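Print | E-mail

Student Robotics Program – Project Diary
December 23, 2025

The Flanagan team met at 9:00 for its final session before the winter recess. Present were Tala Kanaan, Nii Laryea and Fouad Farah, with Randa Sfeir supervising. The session was given to the bin picking task, using the red and green blocks. Ms. Kanaan led the morning trials and Mr. Laryea kept the log.

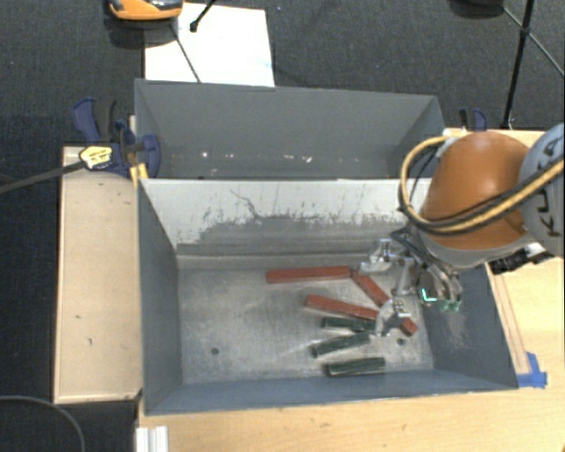 The target set in August remains 80 picks in a single session. The team completed 50 before lunch and agreed to leave the grip settings unchanged until January. Mr. Farah asked that blocks lying close together be logged separately – a request first made by Rigoberto Espinoza at the last review. The revised log sheet was approved.

Remaining project funds stand at $2,745. The written report is due to Ms. Sfeir in the first week of term.

Print this entry | E-mail this entry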